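Give Me Back the Small Phone

I have been carrying the same phone for going on four years now, and every October, when the new ones come out, I go through the same little ritual. I make a pot of coffee, I read all the announcements, I get my hopes up, and then I look at the measurements and close the laptop. My phone is small, you see. I like that it is small. And the people who make phones seem to have decided that I don't exist.

It's a Zellura, for those who care about such things, and it was not an expensive one when I bought it. It fits in the front pocket of my jeans with room left over for my keys. I can reach the top corner of the screen with my thumb while I'm holding a bag of groceries in the other arm, and if you have never had a phone that lets you do that, I'm sorry, because it is a lovely thing. The battery has started to fade (it used to get me to bedtime and now it gets me to supper), and one of these days I'll have to replace the whole phone. I'm dreading it.

Last month I took the bus to the big electronics store in Millness to see what was out there. I handled 15 phones that afternoon, and I asked the young man at the counter for the smallest one he had. He was very kind about it. He brought out the new Tiedemann, which is the one the reviews keep calling compact, and I laid my old phone on top of it and there was a border of Tiedemann showing all the way around, like a picture mat. Compact compared to what? A cutting board?

Now, I know the argument on the other side, because my brother-in-law makes it every Thanksgiving. People watch movies on their phones. People read the news on them and do their banking and look at pictures of their grandchildren, and a bigger screen makes all of it easier on the eyes. I don't doubt any of that, and I'd never want to take a big phone away from somebody who loves it. My own mother has one with the letters turned up so large that a text message from me fills the screen, and she is happy as can be. What bothers me is that there used to be a choice, and the choice got taken off the shelf while we were all looking at camera samples.

The companies say small phones didn't sell. Well, maybe so. But I remember how those last few small phones were sold, and I'd say they were hardly given a fair chance. They got the weaker camera and the slower chip and half the storage, and then they cost nearly as much as the big ones. Zarov did put out a nice little one a while back, and for once it had the good camera in it, but they asked 800 dollars for it and offered it in one color, a sort of dishwater gray. Then they said nobody wanted it and dropped it after 11 months. I know a restaurant that took the soup off the menu the same way, after a winter of serving it lukewarm.

There is the matter of hands, too. Mine are not big, and neither are those of a great many people I know. A phone you have to hold with both hands is a different sort of object from one you can hold with one, and it changes what you do with it. I drop the big ones. I borrowed my sister's for a weekend and dropped it twice, once on her own kitchen tile – she was gracious about that, but I noticed she didn't offer it again.

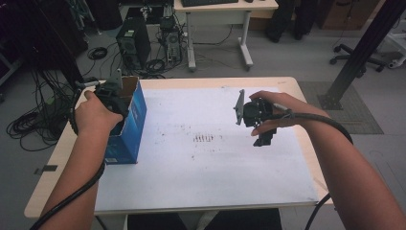
Would a small phone with a good battery really be so hard to build? It would have to be a little thicker, since there's less room inside for the battery, and I think most of us who want a small phone would gladly put up with the extra thickness.

I would, certainly. I'd take a phone as fat as a deck of cards if it slipped into my pocket and lasted until I went to bed. Thinness has never done a thing for me – the first thing most of us do with a thin phone is put it in a thick rubber case anyway.

So for the time being I'm keeping the old Zellura. There's a repair stall near the Millness bus station that will put in a new battery while you wait, and I mean to go as soon as the weather turns. The man there told me he still has 7 of them in a drawer. I asked him to put my name on one.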